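4.2 Collecting demonstrations by remote control

We gathered all of our picking demonstrations in the Fasel cell, using two operators who took turns at the controls. Each operator steered the arm with the Sturura handset while watching the bin directly, and could open or close the gripper at any moment. We had expected hand guiding to be the better teacher, as it was in our earlier Nordin trials, so it was a real pleasure to see how quickly people settled into driving from a distance!

In total we recorded 202 demonstrations, of which 89 were given by hand and the rest by remote control. A demonstration was stopped after 60 seconds whether or not the object had been lifted, and we kept the failed ones too. They turned out to be wonderfully rich: an operator who misses a grasp will back off, tilt the wrist and come in again from another side, and the policy needs exactly that kind of recovery. Figure 3 shows the arm at work over the front bin, with several objects lying on the floor of the bin.
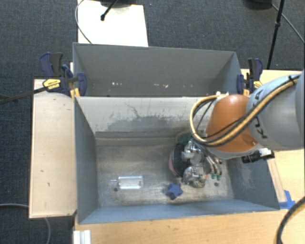 Figure 3. The gripper lowered into the right half of the front bin.

One operator remarked afterwards that the handset felt slow for the first few picks, that depth was the hardest thing to judge, and that a light buzz on contact would have helped more than any extra camera view. We liked this suggestion a great deal, and the next version of the Jisovow recording software will pass the wrist force signal back to the handset. Hand-guided runs are left as they were, so that the two sets can still be compared in Section 5.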